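2019年11月22日　阴，下午出了一会儿太阳，又没了

今天去看机器人了！回来洗完澡已经快十点，脚底板疼得像踩了一天缝纫机，可是不写下来明天肯定忘一半，所以还是爬起来开电脑。泡了杯麦片，一边喝一边敲，错别字就随它去吧。

先说怎么会去的。我们Fornel做的是旧电器配件的回收分拣，说白了就是人家退回来的、拆下来的、不要的那些线啊插头啊适配器啊，一箱一箱拉到我们这儿，我们分好、测好、捆好，再一箱一箱送出去。我在分拣台干了这么些年，手指头闭着眼睛都能摸出哪根线是哪种接口（吹牛的，梅花口的那种我到现在还会摸错）。上个月主管在群里发了个链接，说Ituvari那边搞开放日，有双臂机器人整理线材的演示，谁想去就报名，算出勤，管来回车费，饭自己解决。我第一个举的手。第二个举手的是坐我对面的大姐，她举完才问是去看什么，看清楚是机器人以后还有点失望，以为是去看厂里新买的班车。

报名的时候我还担心名额，开放日的页面上写着限300人，我刷新了半天才把表单交上去，填到“您对自动化的期待”那一栏，我卡了好久，最后写了“希望它能解开打结的线”。交完又后悔，觉得好幼稚，可是改不了了。

早上坐458路去的。这趟车我从来没坐过，从我家楼下那个菜场后门上车，一路绕，绕过两个学校一个医院，晃得我把早饭的包子味都晃上来了。车上暖气开得好足，我穿的是那件厚的枣红色羽绒服，坐到一半就开始出汗，脱又不好脱，旁边坐着一个抱鱼缸的小伙子，鱼缸里有水没鱼，我一动他就紧张地看我一眼。后来我就干脆不动了，一路僵着坐到终点。下车的时候整个人像蒸过一遍，冷风一吹，哎呀，舒服！

Ituvari在园区最里面，门口路牌小得要命，我跟大姐在一个写着Faulkner的面包房门口转了两圈，最后还是进去买了个红豆面包顺便问的路。店员说你们今天是第几拨问路的啦，往后走，看见卸货平台再左拐。红豆面包倒是真不错，馅儿里面有整颗的豆子，外皮撒了一点点粗盐，我本来打算留半个当下午点心，结果走到卸货平台就吃完了。

签到要排队拿号，我拿到234，大姐在我后面，她说这号不吉利，我说哪儿不吉利了，二三四，顺着来的，多好。她想了想说也是。签到台给每人发一双鞋套、一张贴纸，贴纸贴在羽绒服上根本粘不住，走两步就掉，我后来把它贴在手机壳背面了，现在还在上面，撕下来一半，留了一半毛毛的白底，难看死了，明天用风油精擦擦看。

进去之前有一段“安全须知”，让我们别越过地上的线，别把包放在台子上，别冲机器人挥手。最后这条大家都笑了，讲解的姑娘也笑，她说上午有小朋友挥了好久，机器人没理他，他哭了。我心想这小朋友以后到了我们分拣台可怎么办，我们那儿的人忙起来也不理人的。

然后就是分批进厅。我一进门第一反应是，地真亮啊！绿的，亮得能照出上头的灯，我穿着鞋套走在上面都不敢使劲，怕滑。我们厂那个水泥地，扫一百遍也是灰扑扑的。大姐小声说，这地要是给我们，第一天叉车一过就完了。她看什么都是先想叉车。

讲解的姑娘先带我们看了墙上的展板，红色题头，一大块一大块的字，说实在话我没怎么看进去，站着看字是我最不擅长的事情，上学的时候去博物馆也是，别人看说明牌我看玻璃柜子里的灯。她讲了一串训练啊、数据啊，还提到一个他们自己的项目叫Laduline，专门拿来对付软的、弯来弯去的东西，线、绳子、布、塑料袋这些。我一听线就来劲了，赶紧往前挤，还踩了大姐一脚（她到晚上还在群里提这事儿）。

姑娘说，硬的东西好拿，杯子、盒子、螺丝刀，摆在那里什么样就是什么样。软的东西麻烦，你抓它一头，另一头跑到哪里去了你不知道。我在后面拼命点头，点得像小鸡吃米。这不就是我每天上班的事嘛！一箱线倒出来，你抓一根，提起来的是五根，五根后面还挂着一个不知道谁塞进去的耳机。刚进厂那阵子我师傅就教我，不要拽，拽是最笨的，先抖，抖松了看哪个头是自由的，从自由的那头往回捋。这话我跟新来的讲过好多遍，新来的没一个听，都先拽，拽死了再来找我。

演示的台子在厅的一边，铺了绿布，布没铺满，前面还露着一截白的台面。我第一眼看到纸箱就觉得亲切，就是那种最普通的黄纸箱，盖子都敞着，里头黑乎乎的线，跟我们货架上的一模一样的气质。机械手是左右各一只，黑色的手指头，比我想的要瘦，我原来以为机器人的手都是五个指头像手套那样的。大姐问怎么不是五个指头，姑娘说两个指头对着捏就够用了，捏得还稳一点。大姐回头看看我说，那你多长的那几个指头都白长了。

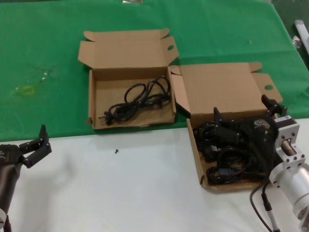 任务说起来很简单，把堆在一起的线一根一根理出来，放到另一个箱子里去。听着像幼儿园布置的家务对吧？我站在那儿看的时候，肩膀不知道为什么一直是绷着的，就跟看别人穿针一样，自己的嘴也跟着抿起来。机械手往下探的时候很慢，慢得我着急，快碰到线了又停一下，好像在想。我知道它不是在想，可是看着就是像在想！我旁边有个戴毛线帽的大叔一直在给它配音，“嗯……这根……不行，这根不好……哎就它了”，配得特别好，我们这一拨人都被他逗得不行，姑娘讲解都讲不下去了。

它捏到线以后的动作我印象最深。它先往上提一点点，停住，再提。我当时就“哎”了一声，这不就是抖嘛！虽然它抖得不像我师傅那么利索，我师傅那是手腕一翻，哗啦一下，线就跟听话了一样散开，它是一小截一小截地往上，很斯文，像怕把谁吵醒了。可是意思是那个意思。我特别想告诉我师傅，不过他退休回老家种柚子去了，今年还寄了一箱来，皮特别厚，我拿来做了柚子皮糖，做失败了，苦得要命，这是另外一件事。

也有没弄成的时候。有一回它提起来，下面拖着另外一根，提到半空两根都晃，晃了一会儿，底下那根自己掉回去了，大家都松一口气。还有一回提起来，结果手指头捏的地方不对，捏在插头的边上，一歪，滑了。毛线帽大叔说“哎哟”，我也说“哎哟”，全体“哎哟”。姑娘倒是一点不慌，说捏滑了也记下来，以后有用。我觉得这个心态真好，我要是在分拣台上掉一根线，班长的眼睛能从那头看到这头。

我举手问了一个问题！我平时开会从来不举手的，今天不晓得哪来的胆子。我问，要是碰到两根线的插头卡在一起，扣住的那种，它怎么办？姑娘愣了一下，说这个问题特别好，然后去问后面一个穿灰马甲的技术员，技术员过来说，现在碰到那种还得让人帮一把，单手的力气和角度都不太够，得两只手配合，一只按一只转，他们正在教。他反过来问我是做什么的，我说我是分拣的，天天弄线。他眼睛一下子就亮了，问我平时怎么弄卡住的插头。我就给他比划，左手虎口压住，右手拇指顶着往外推，要先往里送一点再往外，直着拔是拔不出来的。他居然掏出手机把我比划的样子录下来了！我脸都红到脖子了，指甲还是前天剥蒜剥黄的，早知道洗洗。

大姐在旁边特别得意，好像被录的是她，逢人就说这是我们Fornel的。后来走到下一个地方她还在说。

演示台的对面不让站人，我们就绕到另外一侧又看了一轮。从那一侧看箱子里面看得更清楚，那一大团线啊，亮一块暗一块的，我看着手都痒，真的，职业病，特别想伸手进去给它先捋一把。
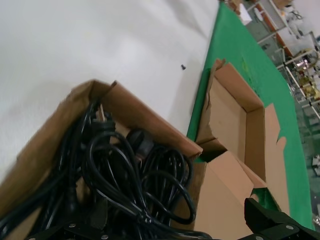

满满一箱黑线，旁边那个箱子看着还空着。

箱子的盖子边上都毛了，撕得一条一条的，我一看就知道是开封的时候图快直接扯的。我们班长最恨这个，她规定开箱必须用刀，一刀划到底，箱子还能再用一轮，谁要是用手撕，她就站在你后面叹气，叹得你一天都不好过。我把这个指给大姐看，大姐说你看，到哪儿都有人用手撕。

看完这轮，姑娘让大家自由提问，气氛就松下来了。有个妈妈问会不会夹到手，有个学生模样的问用的什么算法，我听了三句就跟不上了，什么策略什么模仿，那个学生倒是一直嗯嗯嗯，记了满满一页。还有个老先生问得最实在，问这个一天要用多少度电。技术员报了个数，老先生掰着手指算了算，说比他家电热毯费。大家又笑。

我心里其实有个问题没好意思问，就是，等它学会了，我们干什么去。这话在嘴边转了好几圈，还是咽下去了。倒不是怕，今天看它那个速度，我闭着眼睛也比它快，真的，它理一根的工夫我能理一小把还带喝口水。可是它晚上不睡觉啊，也不腰疼。我的腰从三月份搬那批变压器之后就没彻底好过，阴天就酸，今天也是阴天，站到后来我都是一条腿一条腿轮着站的。我当时就想，要是它在前面先把一大团的线粗粗地分开，分成一小堆一小堆的，送到我面前来我再细看接口，那我乐意得很，那我给它织个围脖都行。大姐说她也乐意，但是她要求机器人得负责倒垃圾。

这个想法我后来还是跟技术员说了，没说怕不怕的事，就说先粗分再细分。他说他们也有人提过类似的，让我把我们那边的流程写一写发给他，留了个邮箱给我，写在面包房的纸袋背面（我当时手边就那张纸袋，油渍渍的，丢人）。纸袋我已经压在字典底下了，压平了明天拍下来。流程这种东西我哪会写啊，我平时写得最长的东西就是这个日记了。不过我可以先写个草稿，比如第一步，倒箱，第二步，抖，第三步，捋，第四步，看头，第五步，捆。写出来怎么这么像做拉面。

自由活动的时候我们在台子附近又磨蹭了好一会儿，别的人都涌到前面去看大的了，我还趴在围栏线外面看那两个纸箱。那只手刚好停着，两个指头对着张开，一动不动，我从侧面看它，指头上一面一面的小平面，有点像小时候折纸折出来的那种硬角，上面还拧着小螺丝，挺好看的。我对工具好看不好看是有要求的，我那把剪子用了好多年，换过一次弹簧，手柄上缠了蓝胶布，谁借我都不肯。要是我有这么一只手，我大概也会给它缠点什么。

大姐看我不走，就自己先去前面了，过一会儿又折回来拽我，说快点快点，那边有个老高的，白的，身上还写着字。

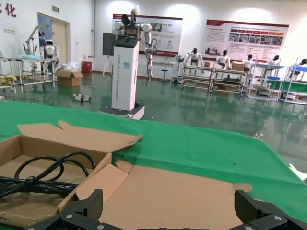
那个高的身上竖着写了一串，TIANGONG 1000 Bionic Robot，大姐让我念给她听，我念到Bionic卡住了，不知道重音在哪儿，就含含糊糊滑过去，她也没发现。它像根大白柱子，上头顶着一堆白胳膊似的关节，有一条垂在边上，线都露在外头绕来绕去的。我盯着那些线看了半天，大姐盯着它的脸看了半天，她说没有脸，我说本来就不是给你相亲的。我们俩在它跟前站了好久，它也没动过，不知道是今天不安排它动，还是我们没赶上。大姐冲它鞠了个躬，说辛苦了，旁边一个小孩看见了也跟着鞠躬，然后小孩他爸也不好意思地点了个头。

再往右边去是一排工位，坐着白身子黑脑袋的人形机器人，坐得那叫一个端正，背对着我们或者侧着，我冷不丁一看还以为是在上晚自习。我们班上课要是这样坐，老师得激动得哭。大姐说你看人家坐姿，再看看你，我赶紧把腰挺了挺，挺了大概半分钟，又塌回去了。边上的工作台和架子上也搁着纸箱和托盘什么的，看得出是天天在用的地方，东西随手一放，这点我倒喜欢，比那种擦得一尘不染、摆一盆假花的展厅让人放松多了。

门那边还立着一个白的，圆脑袋，旁边是条灰色的机械臂，架在架子上。那个圆脑袋是全场我最喜欢的！圆圆的，憨憨的，我想过去跟它合影，结果排在前面的一家子拍了横的拍竖的，拍了竖的又让小孩换个姿势，换了姿势小孩又不肯笑，我等了半天，姑娘过来说下一批要进来了，请大家往出口走。没拍成！气得我路上跟大姐念叨了一路。大姐说你拍它干什么，你拍我，我也圆。

出来以后有个纪念品的小摊子，卖杯子、帆布袋、小模型。有个巴掌大的机械爪，一捏后面的把手前面两个指头就合上，跟今天看的那个有点像，我拿起来捏了得有二十下，捏完看价钱，78块。我放下了。走了两步，又回去拿起来捏。大姐说你买不买，我说不买，她说那你别捏了，人家弹簧都给你捏松了。最后还是买了！买完就后悔，上车又不后悔了，拿它夹纸巾夹车票夹大姐的围巾，夹了一路。现在它就在我键盘旁边，我刚刚还试着拿它去提耳机线，提起来了，掉了，又提起来，嗯，下面挂着充电线。行吧，我也没比人家强多少。

中饭吃得晚，都快两点了，园区食堂已经收摊，阿姨在擦桌子，看我们可怜，给下了两碗青菜面，卧了蛋，汤里胡椒放得特别重，我喝完鼻子都通了。大姐吃面的时候一直不说话，我以为她累了，后来她忽然说，她刚进厂的时候，捆线还是用手绕橡皮筋，绕得虎口上全是红印子，后来来了捆扎机，她们那批人也紧张过，觉得要没活干了，结果机器来了货也多了，照样天天干到天黑。她说完又加了一句，不过那个机器老卡，卡了就踹一脚，今天这个看着不能踹。我说你可千万别踹，那个技术员会哭的。

我想了想我自己，好像没有她那么想得开，也没有多想不开。反正今天看完，我第一个感觉是，原来我每天做的事情这么难啊！真的，以前别人问我上班干什么，我都说就理理线呗，说得好像很没意思。今天看一屋子很聪明的人，围着两个纸箱，就为了让机器把一根线从一团线里拎出来，拎成功了他们自己也高兴得不行（那个灰马甲有一次还偷偷握了一下拳，我看见了）。回来的车上我一直在看自己的手，看得大姐问我是不是被夹了。

回程没坐458路，大姐的女儿开车来接，顺路把我捎回来的。她女儿问今天看了什么，大姐说看了线。她女儿说啊？你们跑那么远去看线？大姐说你不懂，人家那个线，有机器人理的。然后就开始讲我被录像的事，讲得添油加醋，说人家技术员拿着本子追着我问，还说要请我去当老师。我说没有没有，就是用手机录了十几秒。她不听，照讲。估计明天到了厂里，这个故事里我已经去领过奖了。

晚上我妈打电话来，问我吃了什么，我说面，她说又吃面。我说妈我今天去看机器人了，她说会不会扫地，我说不会扫地，会理线。她说那有什么用，家里那一抽屉线你什么时候回来理一理。好吧，她说的那一抽屉我知道，电视柜左边那个，里面有我初中时候的复读机的线，还有一根不知道是什么的，两头都是圆的，我爸坚持说不能扔，万一哪天用得上。过年回去理。也不知道Ituvari收不收这种，够他们那两只手玩一阵子的。

还有几件小事，趁记得赶紧写上：

鞋套出来的时候要扔回桶里，我穿着一只走到了食堂才发现，另一只扔了。

面包房那个红豆的，下次路过多买几个，能冻。大姐买的是肉松的，她说一般。

演示台上，露出来的白台面那儿掉着一颗小小的黑螺丝，不知道哪儿来的，我惦记了一下午。当时应该跟姑娘讲一声的。我们那儿地上要是捡着螺丝，得挨个问一遍谁的机器少了，问不出来就放在窗台那个铁盒子里，铁盒子已经快满了。给技术员发邮件的时候顺便提一句好了，会不会显得我很烦？再说吧。

明天要干的：拍纸袋上的邮箱；给主管交参观小结（不少于几行来着？翻一下群消息）；还大姐十五块面钱；风油精擦手机壳；把羽绒服袖口洗一洗，蹭了一道黑的，大概是车上蹭的。

参观小结我打算就抄这篇前半截，把包子和鱼缸删掉。

麦片泡得太久了，都成糊了，喝掉，睡觉。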